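Subject: Re: [bigdogs] Switching food on an older Newfoundland

On the question of changing kibble for a nine year old dog, from earlier in January:

> Our male is 9 and weighs 107 pounds, down from where he was
> last summer. The vet in Bendmont wants him on a senior food
> with less fat. I bought a bag, mixed it in half and half, and
> he had loose stools for 4 days. He also walks away from the
> bowl at the morning meal. Should I go back to the old food
> or push through? He is drinking normally and seems happy
> otherwise.

I would go back to the old food until his stools are firm, then start over much more slowly. Half and half on the first day is too much for most big dogs, and the older ones take longer to adjust. If he gets worse, or if there is any blood, call the vet the same day.

When we switched Mengal (female, also a Newf) we started with a couple of spoonfuls of the new food in each meal and left it there until she was steady. Then we added a little more every few days. It took most of a month. She had one soft day in the middle, so we held at that level for a while and went on from there.

Some other things that made a difference here:

Feed smaller meals. We went from two to three a day with the same total amount. Suta, our other one, used to leave his breakfast too, and he started finishing it once the bowl had less in it.

Weigh the food. The scoop that came with our bin was off by quite a bit. I use a kitchen scale now and write the number on the lid.

Cut out the extras while you are switching. No chews, no table scraps, no new treats. Otherwise you can't tell what upset him.

Warm water on the kibble helps if he is picky. Let it sit ten minutes. Check his teeth as well. A dog that walks away from hard food may have a sore mouth, and you would not always notice it in a breed with lips like that.

I would also ask the vet about the weight. You say he is down from last summer, but you don't say by how much or whether you were trying to get it off. If you were not, I would want blood work before putting him on a lower fat food. Take the old bag and the new one with you, or copy down the labels, so they can compare calories per cup. The senior foods vary a lot.

On cost, I paid 198 dollars for the last order, which was for both dogs and included shipping. Hukar, the feed store out past the fairgrounds, will take back an opened bag if the dog can't eat it, so ask before you throw yours out. Keep the receipt. 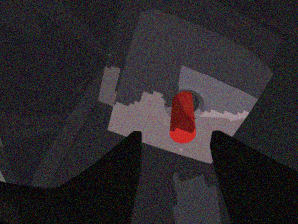

Let us know how he does once he is back on the old food, and what the vet says about his weight. If you do start the switch again, keep a short note each day of what he ate and how his stools were. It makes it a lot easier to see where the trouble starts.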